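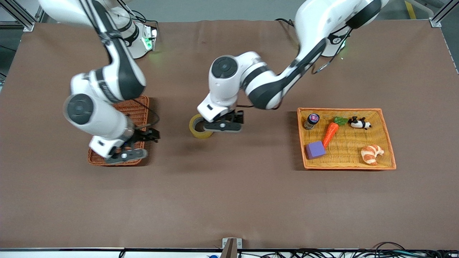 Progress report, period ending March
Project: Pinlow sorting cell, Tumstead packing site
Submitted by: Flivach site engineering

1. Status
The Pinlow cell has been on the day shift since the start of the period. It handles small mixed goods that staff used to sort by hand at two benches. Both benches remain in place as backup, and one of them is still used every afternoon when the soft goods come in.

2. Staffing
No positions were removed. Three packers moved from sorting to checking and restocking, and each completed 17 hours of training on the cell, including stop and restart. Packers now rotate every 60 minutes. The earlier 30-minute rotation was dropped at their request — it left too little time to clear a fault before handover.
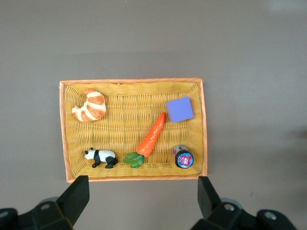
Item handling takes up most of the remaining engineering time. Grip force is set per item type and the settings are kept in a list the packers can edit. Test loads stay mixed on purpose: a foam cube goes in the same basket as hard molded pieces such as the croissant and the panda, and a jar on its side needs a different approach from one standing up. Packers have asked for a shorter way to enter a new item. A draft entry form is with them for comment.

3. Open points
Cable routing at the front of the cell is to be reviewed before the evening shift is added. The request for a second fault lamp, visible from the restocking aisle, is not yet costed.

4. Next period
Evening shift trial, revised item form, repeat of the staff survey. Budget is unchanged.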